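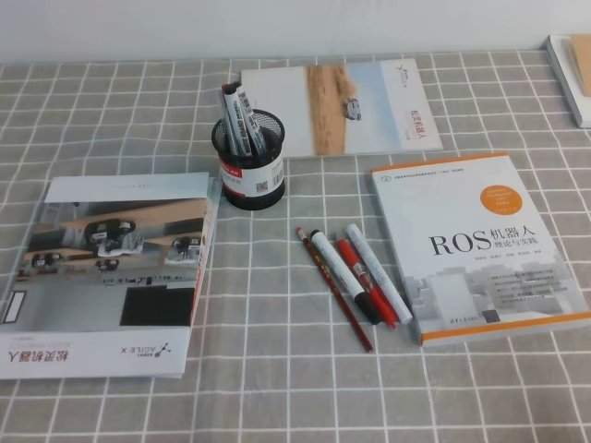 4. Laying out the table for a pen-sorting session

Complete section 3 (arm power-up and camera check) before you start. One session is 46 episodes. Keep the same layout for the whole session, apart from the loose pens.

4.1 Cloth and fixed items

1. Spread the gridded cloth and pull it flat. Creases show up in the depth channel.
2. Put the black mesh pen holder left of center, with two markers already standing in it.
3. Lay a large brochure to the left of the holder and the textbook to the right. They are distractors and the arm should not touch them.
4. Lay the second brochure toward the back. The holder may overlap its corner.

Note: Brochures can face either way. Do not straighten them between episodes.

4.2 Loose pens

5. Lay the pencil, the red pen and the two white ones between the holder and the textbook. They should slant and must not cross.
6. Check the live view in Hetberg. All four must be fully visible.
7. Move the arm to home and press Record. Wait for the tone before you move the leader arm.
8. Pick up one pen, place it in the holder, release, and return to home. Press Stop.
9. Take the pen out by hand and put it back at a new angle.

Caution: Keep your hands off the table while the record light is on. An episode with a hand in it has to be deleted.

Caution: The sharpened end of the pencil can mark the gripper pads. Grip it at the middle.

4.3 Failed attempts

If a pen drops, you have 5 seconds to pick it up again with the arm. After that, press Stop and tag the episode "drop". Do not delete drops. The Fistine trainer uses them as negative examples.

After 3 drops in a row, stop and repeat the gripper calibration in section 3.

Questions about tags go to Kelly Lacerda.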